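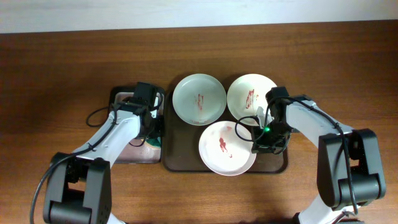 Grip Strength Project Report, 8/9/20

So I picked grip training for my project, mostly to find out if my deadlift was stalling on account of my hands. I did dead hangs and farmer's walks at the Jutstead gym, 5 sessions a week for the whole block. My first hang was 30 seconds — pretty sad! By the end I was up to 64, and my deadlift finally moved too. I did skip two sessions with a torn callus, so next time I'd start with shorter hangs and more chalk.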